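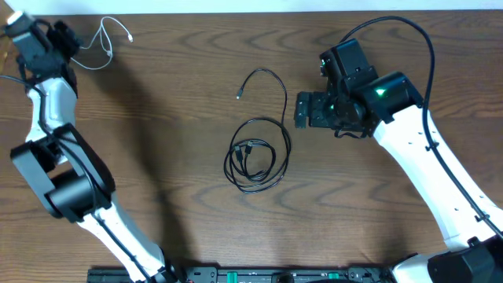 Combien de films au festival de Hinder cette année ? 60 longs métrages, tirés de 582 candidatures, plus une poignée de courts montrés avant les séances du soir.

La sélection est tombée en fin de matinée, avec un peu de retard sur l'horaire prévu. 11 titres en compétition, dont quatre premiers films. Ouverture avec « Vurkeno », drame paysan tourné en noir et blanc, déjà acheté par Rangel pour une sortie en salles en janvier. Clôture pas encore annoncée – le festival parle d'une copie qui n'est pas finie de mixer.

Côté rétrospective, retour sur les productions du studio Sotero, surtout les polars des débuts, rarement projetés depuis. Neuf copies restaurées, les autres en 35 mm. Prévoir des sous-titres français partout sauf sur deux séances, signalées dans la grille.

Gros changement pour le public : la grande salle rouvre après travaux, avec 395 places. Moins qu'avant, mais des rangs plus espacés et un écran neuf. La petite salle du port, elle, ne servira qu'aux séances scolaires et aux rencontres du matin.

Le jury sera connu plus tard. Présidence confiée à une cinéaste, c'est tout ce que l'équipe veut bien dire pour l'instant. Trois prix au lieu de quatre, celui du public étant maintenu et celui de la critique suspendu pour cette édition.

Billeterie en ligne dès 10 heures le jour de l'ouverture des ventes, date à confirmer. Tarifs inchangés, pass compris. Les abonnés de l'an dernier gardent leur priorité – penser à réactiver son compte avant, les anciens mot de passe ne marchent plus.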